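Interim Progress Report
Recording and Touring Support Award
Recipient: Alleo (four-piece ensemble)
Submitted on behalf of the ensemble by Balogh Artist Management
23 September 2019

1. Purpose of this report

This report covers the first half of the award period. It describes the work completed on the ensemble's second album, the status of the touring program, and the use of funds to date. It also requests one change to the agreed schedule, set out in Section 5.

2. Recording

The award provided for the recording of an album of eight songs. Six have been tracked in full and approved by the ensemble. The remaining two exist as demos with finished lyrics, and the string parts for both are being rewritten. The original arrangements called for a larger section than the budget allows, and the revised versions are scored for two violins and cello.

All sessions were held at Trikora, the studio named in the application. The studio's main room was closed for part of August while its ventilation was replaced, and the vocal sessions planned for that period were moved to the smaller room. The producer has reviewed the vocal takes and considers them suitable for release. One lead vocal will be recorded again at the singer's request.

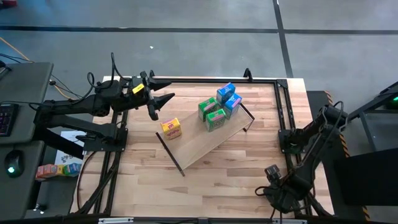

Mixing has started on the first three songs. The ensemble has asked that the mixes stay close to the live sound, with limited editing of the drums and no added percussion. This is in keeping with the artistic statement submitted with the application. Mastering has not yet been booked and depends on completion of the two outstanding songs.

3. Touring and community work

The touring program is on schedule. Dates have been confirmed with venues in smaller towns, in line with the award's aim of reaching audiences outside the major cities. Contracts for the spring dates are being exchanged, and a routing plan will be sent under separate cover.

The songwriting workshops attached to the tour have been harder to place. Two host schools withdrew after changes to their calendars. Amach, the youth music network listed as a partner in the application, has offered to find replacements and has agreed to handle registration. Workshop materials are complete — they were tested with one group of high school students and shortened as a result.
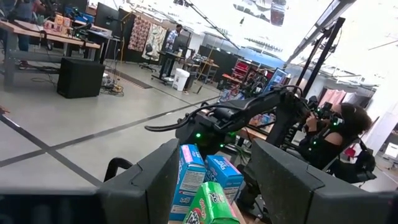
4. Use of funds

Studio time and engineering fees remain within the approved amounts. Session musician fees are expected to come in slightly under budget due to the smaller string section. Spending on van rental has risen, and we propose to cover the difference of about $2000 from the savings on session fees. No other transfer between budget lines is planned. Receipts are held at our office and can be supplied on request.

5. Request for schedule change

We ask that the delivery date for the finished masters be moved back by one month. The change would not affect the tour or the final reporting date. Written confirmation is requested before the next studio booking is made — Trikora requires a deposit to hold the main room.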